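Section 6: Setting up the dish rack

We love this part of the kit. A good rack changes the whole feel of a small kitchen, and once yours has found its spot you'll wonder how you ever balanced plates on a tea towel! The steps cover the Taltia rack, but the Grasano one goes together the same way.

Before you start

Clear the worktop and wipe it down. Leave a gap of 40 mm between the rack and the wall so that air can get round the back.

6.1 Placing the rack

1. Lift the rack out by its two long rails. Don't pull on the thin bars, as they can bend.
2. Set it down with the side walls leaning outwards, wider at the top than at the bottom.
3. Press gently on each corner. If it rocks, turn it end to end and try again.
4. Choose which long side will face you. We like the thicker rail at the front (it's lovely and solid to grab hold of), but either is fine.

Note: black on a black worktop looks very smart, but limescale will show. Wipe underneath once a week.
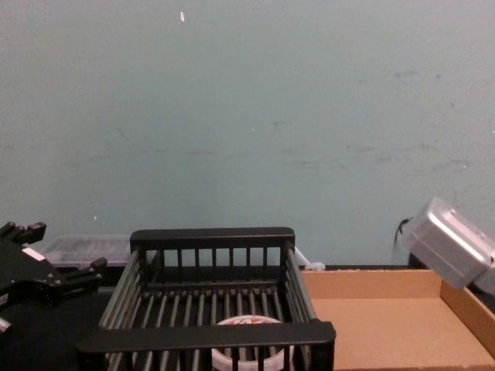 Souad Farouk wrote to us after the September edition to say that she puts tubs and lids in first, low down on the floor of the rack, and leans her plates over them afterwards. She finds she gets a whole extra row in that way, and the lids don't slide about when she reaches for a mug.

We tried it and it's a cracking idea, so it has gone straight into the loading steps.

6.2 Loading

1. Tubs and lids first, on the grid. Tip them slightly if they tend to hold water.
2. Plates next, largest at one end, leaning against the slanted bars.
3. Bowls and mugs upside down in whatever space is left.
4. Cutlery last, handles up, in the Valtgate pot if you have one. Any tall beaker will do.

Caution: keep sharp knives out of the rack. Dry them by hand and put them away.

Caution: do not stack more than 3 heavy pans. The rack will hold them, but it may tip when you take out the bottom one.

6.3 Keeping it fresh

Soak the rack in warm, soapy water every 2 weeks and run an old toothbrush along the rods. It's oddly satisfying! Rinse, shake well and stand it on its end until dry. For stubborn limescale, see section 7.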